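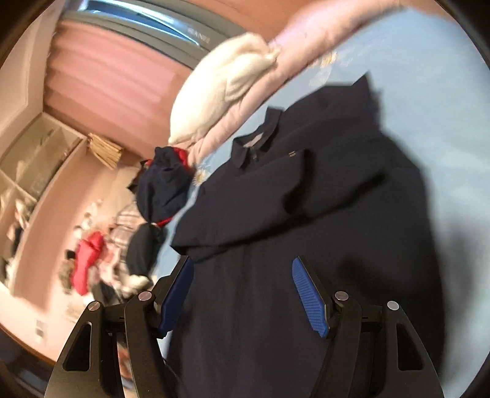
Peatland restoration credits: frequently asked questions

Pernora helps small and medium-sized businesses put money into restoring damaged peat bogs. The questions below are the ones we receive most often from new members.

What does my company pay for?
Your payment goes towards blocking drainage ditches, replanting sphagnum moss and monitoring the water table afterwards. At present all funds go to two sites, Brumdale and Lollari. You can pick one or split your contribution between them.

Is there a minimum contribution?
The smallest unit is 2 hectares. Smaller firms may share a unit if they apply together and name one of them as the contact for invoices.

How long does a contract last?
Contracts run for 6 years. Peat recovers slowly and a shorter term would not cover the main monitoring period. You may leave early, but money already spent on ground works is not refunded.

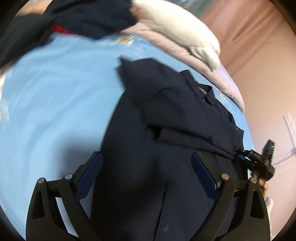 Navy garment on a light blue bedsheet

Can I count this against my company's emissions?
Not straight away. A drained bog goes on releasing carbon for some time after the ditches are blocked, and we issue credits only once a site has passed its first independent check. Until then you may describe your payment as a contribution to restoration. Please do not use the words "carbon neutral" in connection with it.

Who checks the results?
Kalniņš, a survey firm with no financial share in the sites, measures water levels and plant cover every July. Its reports are sent to all members and can be requested by anyone else by email.

What happens if a site fails its check?
Credits for that site are held back and the ground is surveyed again the following summer. If it fails a second time, you can move the rest of your contract to the other site at no charge.
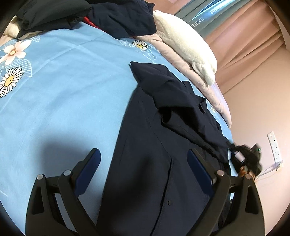

How many businesses take part?
At the last renewal there were over 100 members. Most have fewer than 27 employees, and the largest groups are food producers, printers and haulage firms.

Can our staff visit?
Visits to Brumdale run from May to September. Lollari is closed to groups while ditch work continues. Visitors need waterproof boots and must stay on the boards. Dogs are not allowed at either site.

Do you accept payment in instalments?
Yes. You can pay yearly or every quarter. Quarterly payments are collected by direct debit.

How do we apply?
Fill in the short form on the Join page and attach your latest energy bill. We use the bill to suggest a suitable contribution, and you are free to choose a different one. Applications received before noon are normally acknowledged the same day.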